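4. Collecting Demonstrations in Furnished Bedrooms
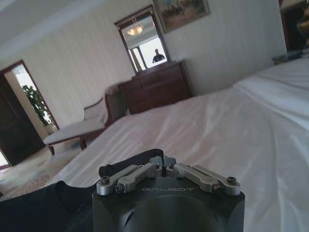
Drutevbridge, December

Figure 3. Wrist view during a garment task on a bed, with the gripper fingertips closed at a piece of black fabric. The housing lettering reads "GALBOT".

4.1 Task and setting

The garment part of the Rindemine set covers work done on top of a bed: picking up a piece of clothing, spreading it, folding it, and moving it to a given side. We chose beds over tables for two reasons. A mattress gives under load, so a grasp height learned on a hard surface does not carry over. The sheet is also cloth, and a policy must learn to take hold of the garment without pulling up the layer below it. In Figure 3 the garment is dark and the sheet pale, which makes the boundary easy to find. Pairs with low contrast were also recorded and are treated separately in Section 5.3.

All recordings in this section were made in occupied homes. Furniture was left where the residents keep it, and bedding was not smoothed between attempts. Wrinkles and bunched covers are therefore part of the data, and we made no effort to remove them in processing.

4.2 Two ways of showing the task

Each task was shown by one of two methods. In hand guiding, the operator holds the gripper and moves it directly through the task. In remote control, the operator moves a leader handle and the gripper follows. Both methods store the wrist view, the finger opening, and the wrist pose at the same rate, so that episodes from either source can be mixed in training without resampling.

Hand guiding was faster to teach. New operators reached a steady pace within their first session, while remote operators needed longer, mainly to judge depth over soft surfaces. The cost of hand guiding is that operators tend to tilt the wrist to suit their own arm. The room then appears at a steep angle in the wrist view, and the angle differs from one episode to the next. We did not rotate the images upright. An early test with upright images gave no gain on held-out rooms, and it removed a cue that the policy appears to use when it chooses the direction of approach.

4.3 Episode count and screening

We collected 672 episodes in total. Of these, 93 were rejected in screening. An episode was rejected if the fingers left the garment for more than 2 seconds in the middle of a fold, if the pose track was lost, or if the operator started over without marking a new attempt. Failed grasps followed by a clean second try were kept and labeled as such, as they show recovery.

Screening was done by Ebuka Obi and Ekene Iyamu, working separately from the wrist view alone. Where their labels differed, the episode was viewed again together with the finger opening plotted under the video. Most differences concerned the moment of contact. With thick or folded fabric, the closed fingertips hide the edge being held, and it is hard to tell from one image whether one layer or more has been taken. The plot settled most of these cases. The rest were labeled "layers unknown" and left out of the grasp loss, though they remain in the motion loss.

4.4 Background content

The wrist camera sees a good deal more than the bed. Mirrors, doorways, wall pictures, and lamps enter the view whenever the wrist is tilted, and a mirror can add a second window or a person to the image. To test whether the policy leaned on such content, we masked everything beyond the far edge of the bed in 141 episodes and trained a second model, Sani-M, on the masked set. The base model, Sani, was trained on the same episodes without masks.

Sani-M placed its first grasp slightly closer to the marked point on the garment but was slower to settle on a folding direction. We think the far part of the room helps fix the wrist heading when the bed fills the lower part of the view and offers few straight lines. The Ikia baseline, which takes heading from the pose track, showed no such delay. Masking was not used in the final set.

Rooms with a mirror facing the bed were kept in both the training and test splits. No room appears in more than one split, and episodes from the same home were always assigned together.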